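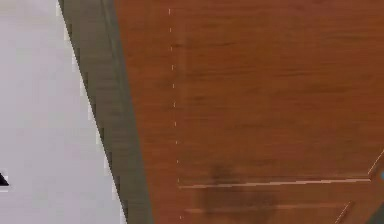
*暖橙棕色的木纹,靠左一列浅色短划。*

# “买一件,用一辈子”:我不太信

2024-09-18

这几年我身边流行一种消费观,大意是少买、买好的、买一次用到老。说法有好几种,“终身品”“一步到位”“反快消”,卖东西的人和买东西的人都在讲。我听了很久,起初是赞成的,还照着做过一阵。现在我想把自己的疑问写出来,写得不会太有条理,因为这些疑问是零零碎碎攒下来的。

先说一口锅。八月里我在网上看一口平底锅,牌子叫Jastatgate,页面上说可以传给下一代,价钱708元。同样口径的普通锅,菜场旁边的五金店里几十块就有。我当时算过一笔账,这种账推荐文章里都会替你算好:便宜的锅两年换一个,贵的用三十年,摊下来贵的反而便宜。算得很漂亮。可是我往回想了一遍自己家里的锅,没有哪一口是用坏的。有一口搬家时嫌重没带走,有一口换了灶台以后不能用,还有一口借给邻居,后来大家都忘了。它们的寿命跟材质没有多大关系,跟我的生活怎么变有关系。账本上的那个“三十年”,前提是我三十年里用同一种灶,住得下同一口锅,并且一直喜欢吃煎的东西。

这种摊算法我后来留意了一下,到处都是。大衣按穿着次数摊,床垫按睡眠小时摊,皮鞋按步数摊。分母总是很大,而且总是由想让你买的人来填。一件大衣要写成“每次不到几块钱”,就得假定你每个冬天都穿它,胖了瘦了都穿,单位供暖太足也穿。我有一件这样的大衣,牌子叫Seol,买的时候店员说版型十年不过时。版型过没过时我看不出来,我只知道它很沉,挤地铁的时候像背着一床被子。现在挂在柜子最里面,偶尔参加比较正式的场合拿出来一回。按次数摊,它是我这辈子最贵的衣服。

有人会说,那是你没选对,跟道理没关系。这句话我听过很多遍,所以想多说几句。凡是一个建议落空了就归咎于执行的人,这个建议就很难被检验了。买贵的用久了,证明贵的好;买贵的没用久,证明你不了解自己的需要。至于买便宜的用久了,大家一般不提,或者说“以前的东西质量好”。我家有一把塑料凳子,最普通的那种,洗菜、换灯泡、过年摆供品都用它,比我的大部分家具年头都长。从来没有哪篇文章写过这种凳子,它没有故事可讲,也没有佣金。

我并不认为东西的好坏没有差别。差别当然有。拉链好的包和拉链差的包,用一个月就知道。刀也是,差的刀磨了也白磨。我怀疑的是从“好一点”到“用一辈子”中间那一大段,几乎全靠想象填上去,而且价钱主要是在那一段里涨的。一把能用十年的剪刀和一把号称能用五十年的剪刀,对我来说在头十年里是同一把剪刀。后面四十年的钱,我是替一个不认识的老头付的,那个老头刚好是我自己。

再说保修。终身品最有说服力的一条是终身保修,很多人,包括从前的我,看到这四个字就把页面往下拉,直接去选颜色了。我建议把保修条款读完。我读过一份,是一只旅行箱的,说明书连条款一共192页,当然是多种语言合在一起的,中文部分没那么长,但也够看一阵子。里面“终身”的定义是“产品的合理使用寿命”,至于多久算合理,由厂家评估。轮子属于易损件,拉杆属于易损件,内衬的磨损属于正常老化,航空托运造成的损坏请找航空公司。我把这些一条一条划掉以后,剩下受保护的大概是箱壳无缘无故自己裂开这种情形。

而且就算条款真的宽厚,修也要有地方修。我一个亲戚有只包,金属扣松了,客服态度非常好,请她寄到Clendton的维修点,来回运费自理,检测费另计,报下来600元,时间没个准数。她在楼下修鞋的摊子上花一杯奶茶的钱敲紧了,现在还在背。按厂家的规矩,这一敲,保修也就没了。她倒不在意。我替她在意了一会儿,后来想想,真正让这只包继续用下去的就是那个摊子。摊子在,很普通的包也能用很久;摊子没了,再好的包也只能寄去Clendton。我们这条街上原来有两个修东西的摊子,现在剩一个,下雨天还不出来。谈耐用的文章很少谈这个,大约是摊子没有办法放进购物车。

我还读到过一篇很受欢迎的长文,写Herkthorpe一家做木器的作坊,说他们的柜门用几道漆,说老主顾的孙辈还回来给抽屉换铜把手。文章写得好,我读的时候也很向往。读完以后我想,能把柜子传给孙辈,首先得有一间能放那个柜子的房子,这房子还得在几代人手里不卖、不拆、不分。柜子耐不耐用,在这件事里恐怕排得很靠后。我这一代人里,多数是租过好几处房子的。我认识的人搬家,大件家具基本上是送人、卖掉或者留给下一个租客,实木的尤其难处理,两个师傅抬不下楼梯,收旧货的看一眼,开出来的价还不够付搬运费。板材柜子反而好办,拆开,绑一绑,到新家再拧上,拧的次数多了孔会松,那就换个位置打孔。样子是不大好看。

木头这件事上我吃过亏,所以话多一点。我有张实木书桌,买的时候下了很大决心,觉得从此不用再买桌子了。它夏天涨冬天缩,抽屉有半年拉不顺。不能放热杯子,不能对着窗晒,每年要上一次油,上完油两天不能用。我查过养护的帖子,有人劝我把它当成一种修行。我买桌子是为了写字的。第九年我换了工作,需要两个屏幕,桌面深度不够,于是它去了阳台,上面放花盆。花盆底下有水渍,圆的,一圈套一圈。看到这些水渍我心里居然很轻松,总算可以随便用它了。

这里面有个地方我一直觉得别扭:东西一贵,一“终身”,人就开始伺候它。便宜的碗磕了一个口子,接着用就是。贵的碗磕了一个口子,要难过,要去查金缮,查完发现金缮的价钱能再买几只碗,于是更难过。据说好东西能让人珍惜生活,我观察下来,它让人珍惜的主要是它自己。我家里真正天天用、用得最顺手的东西,大半是我不怎么在乎的。反过来,舍不得用的东西确实很耐用,放在盒子里什么都耐用。

也有朋友从环保的角度反驳我,这个反驳我认真想过。他们说,就算个人账算不过来,少扔东西总归是好事。我同意少扔是好事。可是我看到的情形常常是这样:一个人信了终身品,第一步是把家里还能用的那些“不够好”的东西清出去。锅换了,刀换了,毛巾换了,收纳盒也统一换成玻璃的。旧的那批拍照挂到二手平台上,卖不掉的送到楼下回收箱。这个过程产生的垃圾,比他照原样过几年要多得多,他却觉得自己从此不消费了。过一两年他在论坛上看到更好的一款,说明原来那款只是“入门级的终身品”。这种说法我真的见过,我看了好几遍才确信自己没有看错。

要是真以少扔为目标,最省事的做法是手上有什么就用什么,用到不能用为止。这个办法不需要挑选,也不需要知识,所以写不成文章,更开不了课。它还有一个缺点,就是不体面。家里的杯子不成套,伞上印着银行的字,电饭煲的盖子要用手按一下才合得上。来了客人,你不能指着电饭煲讲工艺。我猜终身品卖的有很大一部分是这个:它让节俭变得能拿出来给人看。不想再买东西,和想让人看出自己不再乱买东西,是两种心情,后一种是要花钱的。

我也反过来质疑一下自己。会不会是我小气,又爱给小气找理由?有可能。我那口708元的锅到底没有买,心里还惦记过几天。我父母那一辈对“好东西”有种朴素的信任,他们攒钱买的缝纫机、自行车、大衣柜,确实用了几十年,我拿什么去反驳这个经验?我想了想,那个年代的东西用得久,跟质量有关,跟另外几件事也有关:买新的要凑钱凑票,家里总有人会修,住处几十年不变,配件满街都是。把这几样抽走,只留下一个“质量好”,再标一个比从前贵得多的价,说这就是当年的那种踏实,我觉得是不大对的。我父母家那台缝纫机现在盖着布,上面放电话和药盒。机器没有坏,只是很久没有人做衣服了。

还有一类东西,终身二字放上去近乎笑话,就是带电的。有一阵子连台灯、耳机、电动牙刷都在讲长期主义。灯罩是黄铜的,底座是石头的,重得能压咸菜,里面的灯珠却是焊死的,驱动器是定制的,几年后停产,黄铜和石头就一起变成摆设。我问过一家的客服,灯珠坏了能不能单换,对方回答说,这款灯珠的设计寿命很长,请放心使用。我又问了一遍能不能换,对方发来一个优惠券。

说到这里,也许有人要问我到底主张什么。我没有什么像样的主张。我买东西现在只问几个很土的问题:坏了我自己会不会弄,附近有没有人会弄,搬家带不带得走,丢了心疼不心疼。问完通常会买一个中等的,不好不坏。中等的东西在评测里最没有位置,评测喜欢两头,要么是百元神器,要么是终点之选。可是我的日子大部分是由中等的东西撑着的,用了多少年也说不清,因为买的时候没有当回事,发票早扔了。

当然,要是有人就是喜欢那口锅,喜欢它的分量,喜欢早上用它煎一个蛋,那就买,喜欢是很充分的理由,不必再拿三十年和下一代来担保。我对锅没有意见,有意见的是那套担保。一个人愿意为一件东西多花钱,说一句“我想要”就够了,偏要证明这是省钱、是环保、是对子孙负责,证明到最后,想要的东西越来越多,每一件都有正当理由。

Seol那件大衣,我前几天拿出来晾了一下。同事说她有个弟弟个子跟我差不多,冬天要去北方上学,问我还穿不穿。我说让我想想,到现在还没有回她。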